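Storing opened and unopened snack packets

Kitchen storage notes, part 5
Roswitha Lenz

Crisps, nuts and biscuits in film packets take up more cupboard volume than their weight suggests. Most of that volume is air. The method below reduces breakage, keeps the dates readable and stops small packets sliding behind larger ones. It was worked out in a cupboard with shelves 20 cm apart; adjust the box height if yours differ.

Sorting

Clear a table before emptying the cupboard. A pale surface is best, as crumbs and split seams show up against it. Lay each packet flat with the printed date upwards. Packets standing on end fall over and hide their neighbours.

Divide by condition first and by contents second. Sealed packets go to the left, opened ones to the right. Anything past its date is checked and dealt with before the rest is put back. Do not sort by brand. Packets of the same make are often different sizes and will not share a box well.

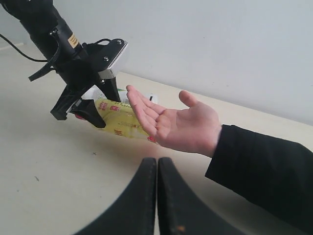 Creased film is not a fault in itself. A sealed packet can be badly crumpled and still hold air. Test by pressing gently with the flat of the hand: a sound packet pushes back and stays firm, a leaking one goes down slowly. Check the end seams as well as the back seam. Pinholes usually form where a sharp fold crosses a seam. Treat a leaking packet as opened, whatever the date says.

Opened packets

Press out the spare air, fold the top over twice and clip across the full width of the fold. A clip narrower than the packet leaves both corners open. The Keogh 128 mm clip covers most family bags. Elastic bands are not recommended for crisps; they gather the film and leave channels through the middle.

Nuts go rancid faster than crisps go stale. Move them to a screw-top jar if they will not be finished within 8 days.

Boxes

Use open-topped boxes with straight sides. Tapered ones waste space at shelf level. I use the Stuvov shallow box for small packets and the deeper Kukcombe for sharing bags. File small packets on their long edge like index cards, earliest date at the front. Sharing bags lie flat, two deep at most.

Leave a finger's width at the end of each row. A box packed tight is slow to use and crushes whatever is in the middle.

Labels

Label the box front with the type of contents only. Dates on box labels are out of date after the next shop. Wipe the shelf and let it dry fully before the boxes go back.

Next part: flour, rice and other dry goods in paper bags.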